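Bread box task under way at the Drurgate workshop

Recording for the bread box task started in September at the Drurgate workshop, and the running total stands at 429 episodes. Ramesh Sengar has charge of this one. The task is short: one arm works the black handle on the side of the wooden box, the other takes care of the top, and the bread roll on the mat has to end up inside. An operator drives both arms from start to finish, and each run is saved as one example for the model to learn from.
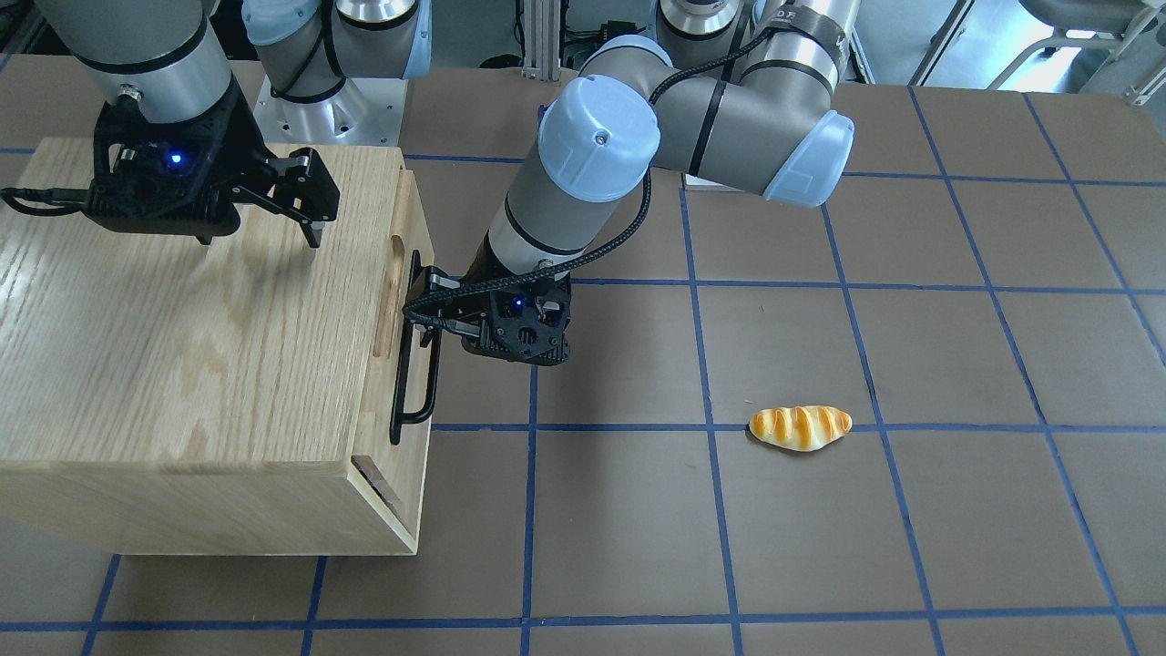 Both arms at the box, with the bread roll waiting on the taped grid.

The blue tape is for setting up. Before each run the operator reads a square off the sheet and places the roll in it, then checks the box against its own mark. We used to let people put objects wherever they liked, and on the Brirnel task most of them ended up in the same few spots. The model learned those spots and did poorly everywhere else. With the sheet, every square gets used, including the awkward ones near the back.

Most of the trouble so far has been with the handle. It is a narrow bar standing upright on the side of the box, so the gripper has to come in level and stop at the right depth before closing. New operators tend to rush the approach and then correct at the last moment, and those corrections go into the recording along with everything else. Ramesh has asked for a slower approach and one clean close.
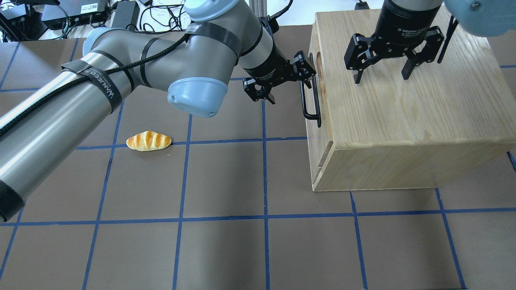 A miss is fine as long as the operator backs off, lines up again and carries on. We keep those runs and tag them as recoveries. A run where the box gets shoved out of its square is stopped and marked as failed. Please do not delete failed runs from the station – the review group at Pisance wants to see them too.

Review takes longer than recording. Each episode is checked in all the camera views before it goes into the set. The wrist views get the most attention, as they show how the fingers line up in the last few inches. They are also the hardest to judge when the gripper is close to a plain surface and there is little besides grain to go by.
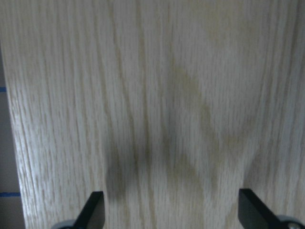
Wrist view, close to the wood.

A first training run will go ahead once another 100 episodes have passed review. That will bring the whole kitchen collection, with the Karagiannis tasks counted in, to 2539. After that the roll will be swapped for other food items, with the box and the grid left as they are.

We still need 2 operators for the late afternoon shift. You do not need experience with this box, but you should have finished the basic two-arm practice. Put your name on the sheet by the station or speak to Ramesh.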